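The Squeegee

Part One: Possession

By the time Alina Toma got the keys to the upstairs office, the previous tenants had been gone for a week and had left behind three things: a water dispenser, a smell of toner, and a squeegee.

The squeegee was in the supply closet, hanging from a nail. Alina Toma carried it out at arm's length and asked whose it was. There were two other people in the company then, Bogdan Preda and Alina Ursu, and both of them looked at it with the polite blankness of people who have been asked whether they'd like to chair something.

"It came with the place," said Bogdan.

"Then it's ours."

"I wouldn't go that far," said Alina Ursu.

The company was called Grovico. Before that it had been called Chambi, for 6 weeks, until someone's cousin pointed out a shoe store. Grovico sold planning software to garden centers, or was going to, and its founders had agreed early on that they would have no cleaning service until they had a customer. This was Bogdan's idea. He called it staying hungry. He had also drawn up a rota, in pencil, on which his own name was noticeably fainter than the others.

The first Monday, Alina Toma wiped the tables. She used the squeegee because there was nothing else, and it did a better job than she wanted it to. She left it on the square table by the wall, next to the plant, where the next person on the rota would be sure to find it.

The next person on the rota was Bogdan.

He found it on Tuesday. He moved his coffee a little to the left and sat down at the other table.

By Friday it had become a matter of principle. You could see people steering around it. Alina Ursu ate her lunch standing up at the railing, looking down the stairs as though she were expecting a ship. Radu Ene, who had been hired on Thursday and knew nothing, picked the squeegee up, said "Does this go somewhere?" and put it down again when the room went quiet. He told me later he thought somebody had died.

I should say that I was there for all this. I'm Catinca Matei and I did the books, two mornings a week, from the chair by the shelf. I wasn't on the rota. I had checked.

In May there was an offer from Distska, who wanted 778 licenses and a discount, and for several days everyone forgot about housekeeping. Then Distska merged with somebody and stopped answering the phone, and we all came back to the table, and the squeegee was where we'd left it. The plant had started to go brown. That wasn't on the rota either.

"It's dried out," said Alina Ursu, looking into the pot.

"It's that kind of plant," said Bogdan. "It's meant to be feathery."

"There's a water dispenser right there."

"Then water it."

She thought this over. You could tell she wanted to. But to get to the plant properly you had to reach across the squeegee, and whoever reached across it might be understood to have taken it on. She went and stood by the railing instead.
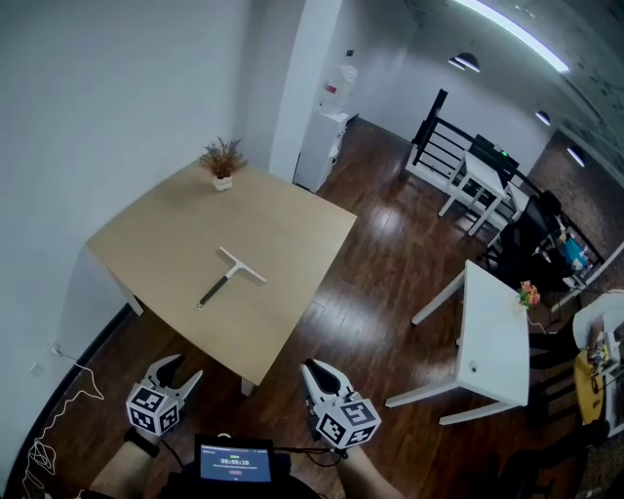
Part Two: Negotiations

Radu was the one who wrote the memo. It was dated Jun 13, 2018 and titled "Shared Implements," and it proposed that the squeegee go back to the closet, to be taken out by whoever's turn it was and returned by the same person. It ran to two pages. It had a diagram.

Alina Toma said she'd be glad to sign it once the person whose turn it had been since the first Tuesday had taken his turn. Bogdan said that he had been carrying the company on his back for 101 days and hadn't kept track of whose turn anything was. Alina Ursu said she had - it was his.

"I'd pay 1,000 not to have this conversation," said Bogdan.

"You haven't got 1,000," I said. It was one of my mornings.

That was when the man from Faltulero came up the stairs. He was early. He had a chain of garden centers and a very clean jacket, and he shook hands with everyone, including me, and sat down at the square table before anybody could offer him the other one. He looked at the plant for some time. It was, after all, his line of work.

"You're killing this," he said.

Then he picked up the squeegee, drew it once across the tabletop, inspected the blade and handed it to Bogdan, who took it.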